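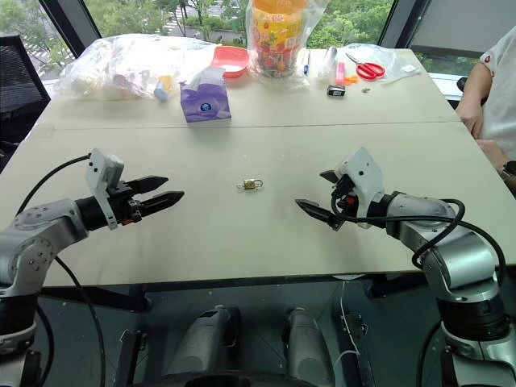 Getting started with the Ketlow two-arm bench kit: workshop tips

Lihua Mao, updated 25/09/2023

We've had the Ketlow on trial from Prondeo since the start of winter. It's hired by the month at $557, or you can buy it outright for $2,572 without the stand. These are the things we'd pass on to anyone setting one up at home or in a small shop.

Bench

Pick a pale, matt top. Dark timber and glossy laminate both gave us missed grabs on small metal parts. Clear the half of the bench nearest the arms and push everything else to the back. Keep plastic bags well out of reach, as the fingertips snag on them.

Check the height before you bolt anything down. Ours was 11 mm too low and we had to pack it out with washers.

Small items

Padlocks, keys and hinges are good practice pieces. Lay a padlock flat with the shackle pointing at one arm and the key end at the other. Let one gripper hold the body and get that grip settled before the second arm goes for the key. If both close together, the lock skates off sideways.

A worn key turns more easily with a puff of graphite. Don't use oil - it gets on the fingertips and they lose their bite. Wipe the tips with metho and a lint-free cloth at the end of the day.

Cables

Leave a generous loop at each elbow and wrist. Run both arms through their full reach at slow speed and watch the loops as they go. We tied ours too tight the first time and pulled a plug out. Hook-and-loop straps are better than zip ties here.

What we didn't like

The Yuan fingertips cost $185 a pair and the manual is thin on fitting them. The Plultusa app drops its saved positions after an update, so write yours down on paper. Phone support was good once we got through.

Prondeo says a new manual is due in October. We're keeping the kit on monthly hire until then.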